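# Hold My Hand, Robot

I was told I'd be bad at it, and I was still a little hurt when I was. 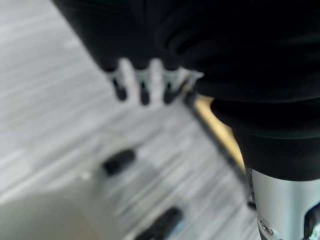 My teacher for the day was Raili Räsänen, who runs the demonstration room at Valtonen, up a flight of stairs in an old building in Clirnitz. Her job (she has the best job!) is showing robots how to pick things up. You move a pair of handles, the arm moves with you, and everything you do gets saved: each wobble, each pause, each time you go back for a second try. Do it enough times and a program starts to work out what you meant.

"Enough" is a slippery word, though. The task I was put on is called Plinen, after a street somebody used to live on, and the plan calls for 1000 good runs. By the time I sat down they had recorded 1106, and Raili was still short, as she'd thrown out so many of the early ones.

"Those were mostly mine," she said. "I was in a hurry in October."

So I took the handles. They're lighter than I'd expected, a bit like holding a bike that's up on a stand, and for the first minute I just waved the arm around and giggled. Then Raili said "okay, now for real," and my shoulders went up to my ears. You have no feeling in your fingertips. I kept leaning sideways in my chair as if that would help me see around the thing, and I kept squeezing too early, the way you do with those claw machines at the fair.

My first run took so long that Raili went and made coffee. My second was quicker and worse. On the third I got it, and I yelled, and a man at the next desk took off his headphones.

What surprised me was how much of the teaching is about manners. Don't rush the approach. Don't stop dead in midair while you think, or the robot will learn to stop dead in midair too. If you miss, back up calmly and go in again, and keep that run, because a robot that has only ever seen perfect grabs has no clue what to do after a bad one. Raili used to work at Gasov, where they guided the arm by grabbing it and pushing it through the motion, and she says you can still tell who learned that way. They're bossy on the handles.

I did around 325 minutes in all, spread over two days, with a sore neck to show for it. Five of my runs made it into the set. Raili wrote my initials next to them in the log, and I took a picture of the page and sent it to my mother.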